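Sandberg open day: notes from the simulation room

Forum > Mobile robots > Events and site visits

lowpass_jo
Jun 23, 2022

I went to the open day at Sandberg and spent most of it in the simulation room, so these notes lean that way. The hardware hall had the usual display units and a lift truck doing laps, and others can cover that better than I can.

The session was led by Pirmin Imhof, who looks after navigation testing for their sidewalk delivery platform, Misa. The demo ran the full Misa stack against a rendered city district called Brirkden. Same planner binary as on the vehicle, same message rates, with simulated sensors in place of the real drivers. The regression set is 3,803 scenarios. He said the full set runs after every merge to the release branch and a reduced set runs on every commit.

The part I wanted to see was localization in open paved areas, which is where our own platform does badly. They ran a plaza crossing on the big display. Most of the close range is flat concrete with very little vertical structure, so scan matching has to live on the buildings farther out.

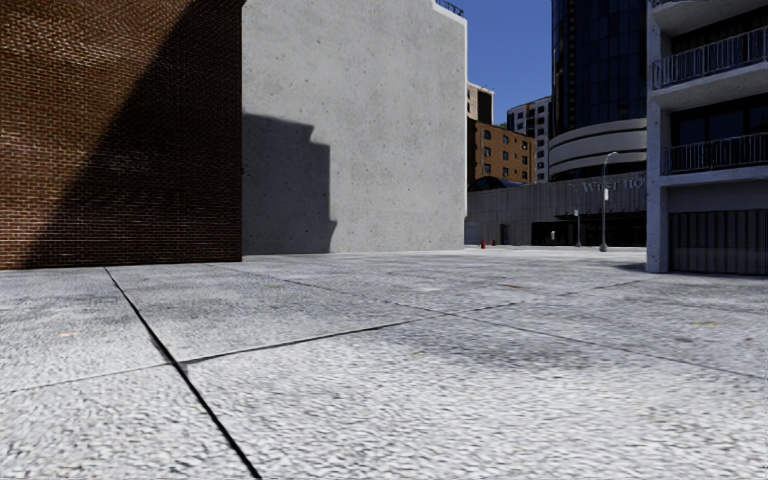

Brirkden district, plaza crossing: view over the slabs toward the far buildings.

Imhof's point was that the slab joints are useful. They are long, straight and dark against pale concrete, and the stack extracts them as line features and uses them to hold heading when the lidar returns get thin. He switched the line feature term off and reran the crossing. Heading error grew over the open section and came back down once the vehicle was near a wall again. With the term on it stayed flat. Only two runs were shown each way, so take it for what it is.

Shadows got a lot of questions. The sun position is a scenario parameter, and the stepped shadow on the gray wall is the sort of edge that an image-based matcher will grab if allowed to. They sweep the sun across five positions per route and reject features that move between positions when building the map.

kestrel_mk2
Thanks for writing it up. My problem with the joint lines is that they are far too clean. On a real plaza the joints are half full of grit and chewing gum, and after rain the contrast goes away or reverses. A heading term that works on rendered concrete says little about February in a parking lot.

lowpass_jo
I asked about that. They have a wet surface variant and a dirt overlay, but neither was part of the demo. There is a faint blotch and a few smudges on the slabs in that view, which I agree is mild.

torquebudget
I was at the same session and came away less impressed than lowpass_jo. A planner demo in a plaza with nobody walking across it is a localization demo. Fine, but the flyer said "navigation in dense urban areas." I would have liked one run with crossing traffic.

Also, the ground texture gets visibly coarser close to the viewpoint. If the line extractor is tuned on that, I would want to know how it behaves on a different surface at the same height.

E. Fiore
Ettore Fiore here, I work at Undent and we license a simulator for indoor fleets, so read this with that in mind. I don't think the criticism about cleanliness lands. A regression set exists to catch changes in behavior between builds. For that you want repeatable input first and realism second. If build A holds heading across the plaza and build B does not, you learned something, dirty joints or clean ones.

Where I agree with torquebudget is the claim on the flyer.

kestrel_mk2
Repeatable, sure. But then present it as regression testing. The slide said the sim results were used to set the heading covariance. That is tuning, and tuning on clean edges gives you an overconfident filter.

lowpass_jo
Fair. I had the covariance slide in my notes and left it out. What he said was that the values are set in sim and then scaled up by a fixed factor before going on the vehicle. He did not give the factor — someone asked twice.

torquebudget
A fixed factor across all surfaces?

lowpass_jo
As I understood it, yes. One value per vehicle type.

pallet_ghost
Slightly off topic, does anybody know if the white building with the roll-up door has collision geometry on the balconies? We had an imported district where the railings were render only and the lidar went straight through them. Took us five days to find.

lowpass_jo
Didn't ask. The lidar view was a separate window and I wasn't looking at that corner. Imhof gave out a contact address for technical questions, I can send it by private message.

pallet_ghost
Please do.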